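**Household goods swap returns to Braddale Hall**

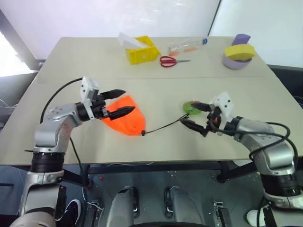 Household items on the far side of a beige table.

The fall swap is back in the main hall after a year off. Doors open at 10 and close at 4. Entry is free, and you don't have to bring anything to take something home.

We are looking for kitchenware, small storage, linens, lamps and tools in working order. Please wash everything first and tape lids to their pots. We can't take mattresses, car seats, paint or anything with a cut cord. Each household may drop off up to 6 boxes. Drop-off is at the Brudlow Street door, and the ramp there has been repaired since July.

The July swap in Prarkdale moved 1405 items, and 300 of those were books. Books went slowly, so this time they will have the small room to themselves – please keep them out of the mixed boxes.

Parking behind the hall is limited to short stays. The lot at Bouzid Hardware is open to us all day, but leave the row nearest the store for its customers. The number 4 bus stops across the road.

Anything left at closing goes to the Prarkdale thrift store the next morning. If you want an item back should it not find a taker, put your name and phone number on the bottom and pick it up before the doors close. Large furniture can be listed on the board by the entrance with a photo and measurements.

Posted Oct 9, 2021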